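How I Clean a Whole Bin of Small Toys in One Go

Our toy bin gets gross by the end of winter, so I pick a Saturday and wash the lot. It takes me 70 minutes, start to finish, and most of that is drying time (so really it's coffee time!).

You'll need a big shallow tray, dish soap, white vinegar, an old toothbrush and a couple of thin cloths. My tray is a Hotolen one I bought for baking and never got back to the kitchen.

Start by dumping everything out and sorting it. Anything with a battery goes in its own pile, and so does anything with a hole in it, like bath squirters. Cracked stuff goes straight in the trash.

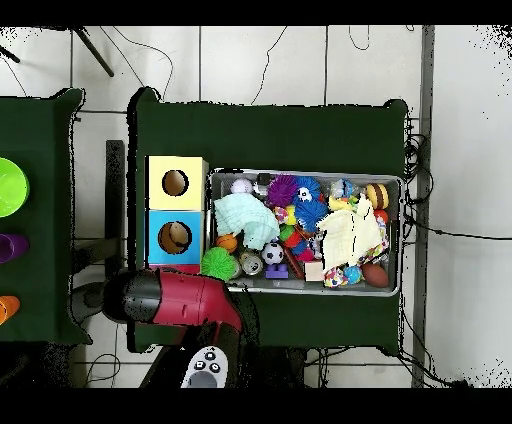 Balls are the bulk of the job at our place, so I sort those by surface. Smooth ones only need a wipe with soapy water. The spiky kind, like the purple one and the bright green one hanging over the side of the tray, want the toothbrush, and you have to work it right down between the spikes. Googly eyes get a damp cloth and a light hand - they pop off if you scrub. Rope toys go in a mesh bag in the washing machine on cold.

For the wash water I do a squirt of dish soap in a sink of warm water. Rubber ducks get a quick dip, no soaking, and then a good squeeze to check for water inside. If gray bits come out, toss the duck.

Wood never goes in the sink. Wipe blocks with a barely damp cloth and a little vinegar, then dry them right away.

Last step, lay everything on a towel with some space between pieces and flip it all once. Mine goes by the back window until it's bone dry, then back in the bin with the lid off overnight.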